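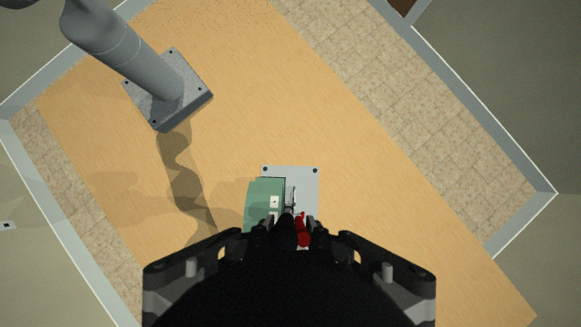

Heritage and the Local Record
Handout 2: How a building gets on the list, and how it falls off

Read before class. Bring the Delten survey extract, which runs to 282 entries. You need only the ones marked with a star.

Last time we got as far as the Woneo waterfront and stopped at the fire station. To recap: a listing is a statement that a place matters. Protection is a rule that stops someone knocking it down. Students mix these up every year, and so do owners, generally around the time the excavator arrives.

Criteria

Most local schemes ask whether a place has historic, architectural or social value. The first two have experts attached. Social value has people who got married there, and their evidence tends to be filed under "correspondence" and forgotten. Look at the Butt Street Hall file with this in mind. The architect's report gives the hall one paragraph, most of it about the gutters. The letters of support number 860.

Integrity

This means how much of the original survives. It does not mean the building is honest. The Delten survey marked down any house with replaced windows, which in a town with that much salt in the air left very few houses. A later review softened the rule to "windows of sympathetic character." Come ready to say what you think that phrase means. The review did not.

Setting

A listed item may include its surroundings, if someone remembered to draw the line on the map. The Sturilent pump house had its line drawn tightly around the walls. It is now fully protected and stands in the middle of a parking lot with 295 spaces.

Removal

Three common routes:
Demolition, with or without permission.
Relocation, after which the entry describes a place that is no longer there.
Clerical error. The Woneo bandstand was dropped when the schedule was retyped and spent more than 2 years unlisted before a reader at the library noticed.

For the March field notes, if you haven't turned them in: one page, typed, with the street address at the top. "The old brick one near the bakery" is not an address, though I admit I found it.

Short paper due 25 April 2025. Pick one starred entry and argue for or against keeping it. Use at least one source written by somebody who disagrees with you. Photocopies of the Butt Street letters are on reserve at the front desk and do not leave the building.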